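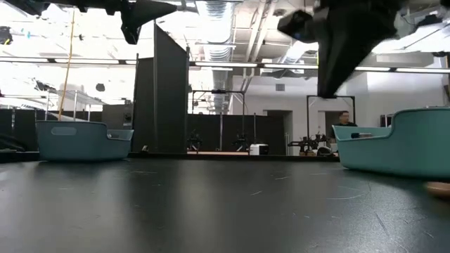 Slide 1: two teal bins on a black table. Leave up while people find seats.

Good evening. Wait for the door to stop banging, then start.

My subject tonight is tidying up, and why most of us are bad at it in a way that costs money. I spent nine years selling storage to people who already owned too much storage, so treat this as a confession with slides.

Start with the shop. I worked for a small chain called Jevetti. We sold boxes, baskets, tubs, hooks, and a thing for hanging on the back of a door that held other things. Our best month was always January. Our second best was February, when the people who had bought the wrong size in January came back for the right one. Very few of them returned the first lot. They found something to put in it.

(Pause. There is usually a laugh of recognition here. If there isn't, press on as though none was expected.)

The customer's theory goes like this. My house is untidy. Tidy houses have matching containers in them. Therefore I need matching containers. You will notice that at no stage does anything leave the house.

Slide 2: the receipt

My own receipt, this one, from the Soltani warehouse sale. 29 items. I had staff discount at a rival firm and I still drove an hour to get these. Among them were 2 identical boxes for batteries, because I bought one on the way in and forgot by the time I reached the tills.

Ask the room: who has a drawer they can't fully open? Hands up. Keep your hand up if there is a potato masher involved. Thank you, hands down.

Slide 3: the cupboard under the stairs

Now the bit with some substance in it. When I left Jevetti I decided to list every object in my own house, a flat with one bedroom and no loft. It took the whole of one wet fortnight. The total was 3,614. I had guessed 1,000 and thought I was being hard on myself.

I did count each fork. I did not count each nail, and I have been picked up on this at a previous talk, so if you are that gentleman, good evening again.

What struck me was how much of the total was already put away, neatly, in something with a lid. The mess on the floor was a small part of it. The real trouble was sitting in labelled boxes on good shelves, looking respectable. I had a box labelled CABLES, a box labelled CABLES (OTHER), and a third labelled MISC which was cables.

(Don't rush this. Drink some water.)

Slide 4: lids

A short word against lids. A lid says the matter is closed. You put the thing in, you put the lid on, you stack another box on top, and you have made a decision for the next eleven years without noticing. An open bin is ruder. It shows you what you've done. If you must buy something, buy something you can see into from a standing position.

Handles are also good. A container you can't lift is furniture.

Slide 5: the order of things

What I do now, for what it's worth:

Empty the cupboard completely, on to a bed, in the morning. The bed matters, as you will want it back.
Take out what is broken, what is duplicated and what belongs to your sister.
Live with the remainder in a heap for a day or so.
Measure the shelf. Then measure it again with the door shut.
Only then go to the shop.

I used to get people through the doors at Jevetti who had done the last step five times and the first step never. I sold them a basket each and wished them well. I was on commission.

If there's time, tell the Cuteo story (the folding crate that folded during the demonstration, with the tinned tomatoes in it). If there isn't, skip to slide 6. Do not start it with less than four minutes left. It needs the tomatoes explained first.

Slide 6: questions

Likely ones:

What about sentimental things? Keep them, but keep them where you'll come across them. A christening shawl in the roof space is doing no work for anybody.

Vacuum bags? Fakex used to make a decent one – the valve was the weak point – and I have opinions about duvets that won't fit into the time we've got.

Do you still have the battery boxes? Yes. One has batteries in it. The other has the spare lids.

Thank the hall, mention the tea. Stack own chair.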